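Gultero 针织物洗护记录数据集：说明文件

版本说明

当前版本在三月的版本上修订了缩水率字段的符号约定，并补录了 De Smet 来源的部分成分标注。字段名未变，旧版读取脚本可继续使用，但凡涉及 shrink_l 与 shrink_w 的计算须重新运行。

概述

Gultero 收录家用条件下针织衣物与针织小件的洗涤、晾干和存放记录，用于比较不同纤维成分与组织结构在反复洗护后的尺寸变化、起球和色牢度。数据以样品为单位组织，每件样品对应一份基础信息和若干次洗护循环。全库共 2000 条循环记录，来自 200 件样品。

数据不适用于推算工业水洗或干洗条件下的表现，也不包含梭织面料。

来源

样品分三批入库，source 字段取值如下：
kotmont：Kotmont 缝纫工作室提供的库存样衣，成分标注完整。
desmet：De Smet 旧衣分拣点转交的二手衣物，洗护历史不明，prior_wash 一律为空。
gurevow：Gurevow 纱线店按统一针数织成的试片，纱线批号可查。

三批样品的初始状态差异较大，跨来源比较绝对值没有意义，建议只比较相对于第 0 次循环的变化量。

测量环境

尺寸测量在平铺状态下进行。样品晾干后静置 12 小时，摊平，不拉伸，沿纵行和横列方向各量三次，取中位数。台面铺深色织物，浅色样品的边缘较易辨认；深色样品改用浅色垫布，并在 backing 字段中注明 light。 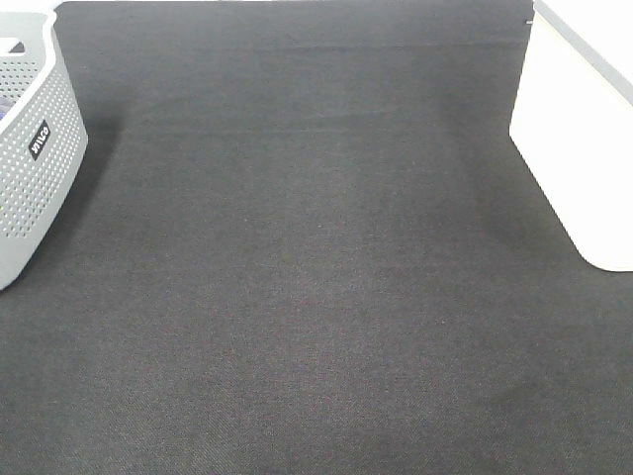
图 1　铺有深灰色织物的台面，左上为浅灰色塑料篮。

洗涤程序记录在 program 字段，取值为 hand、wool、delicate、cotton 四种。水温记录设定值，不记录实测值。除 gurevow 试片外，不限定洗涤剂品牌，只区分中性与碱性。脱水转速缺失时填 -1，不要当作零处理。

文件结构

samples.csv：样品基础信息，每件一行。
cycles.csv：洗护循环，每次一行，以 sample_id 关联。
pilling.csv：起球评级，评级人以代号表示。
storage.csv：存放方式与时长。
units.txt：单位与取值范围。

全部文件为 UTF-8 编码，逗号分隔，小数点用半角句点。首行为字段名。

主要字段

sample_id：样品编号，前两位表示来源。
fiber：纤维成分，按含量从高到低排列，以加号连接。
structure：组织结构，取值为 plain、rib、cable、interlock。
cycle_no：循环序号，从 0 开始，0 表示入库状态。
shrink_l：纵向尺寸变化率，百分数，收缩为负。
shrink_w：横向尺寸变化率，符号同上。
pill_grade：起球等级，1 至 5，5 为无起球，允许半级。
color_note：颜色变化的文字描述，自由填写，未作归一化。
dry_method：晾干方式，取值为 flat、hang、tumble。

存放记录

storage.csv 中的 container 字段区分纸盒、塑料箱、布袋与敞开搁架。折叠方式分为对折、三折和卷收，写入 fold 字段。同一容器内叠放多件时，以 layer 表示层次，最底层为 1。存放期间未控制温湿度，相关列仅供参考。

羊毛与羊绒混纺样品在纸盒中存放的记录较多，腈纶样品则大多在搁架上，容器与成分因此高度相关，分析时不宜把两者的影响分开解释。

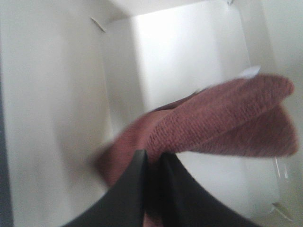 图 2　白色纸板盒与折叠的红紫色针织物。

读取示例

以 Python 读取时，须将 sample_id 声明为字符串，否则前导零会丢失：

import pandas as pd
s = pd.read_csv("samples.csv", dtype={"sample_id": str})
c = pd.read_csv("cycles.csv", dtype={"sample_id": str})
d = c.merge(s, on="sample_id", how="left")

合并后若行数多于 cycles.csv，说明本地副本中有重复样品行，请重新下载。

已知问题

1. 有 55 条循环记录缺少横向尺寸，主要为罗纹样品，shrink_w 留空。
2. desmet 样品的成分部分依据残留洗标，部分依据燃烧法判断，后者在 fiber_src 中标为 burn，可靠性较低。
3. 起球评级由两人分别完成，早期循环未做交叉校准，半级以内的差异不应视为真实变化。
4. color_note 中“偏红”“泛紫”等用词没有对照色卡，不可作为色差数据使用。
5. 绞花样品纵向测量的重复性较差，三次读数的原始值保留在 raw_l 中。

缺失值

除脱水转速外，缺失值一律为空字段。不使用 NA、null 或短横线。dry_method 为空表示未记录，不表示平铺。

许可与引用

数据以 CC BY 4.0 发布，脚本以 MIT 发布。引用时请注明数据集名称与所用版本，来源为 kotmont 的子集须另行注明工作室名称。

维护

维护人：Gyula Jakab。勘误请附 sample_id 与 cycle_no，只给截图的报告无法定位到行。新增样品须先填写 samples.csv 模板，完成第 0 次循环测量后再提交，未含第 0 次循环的样品不予合并。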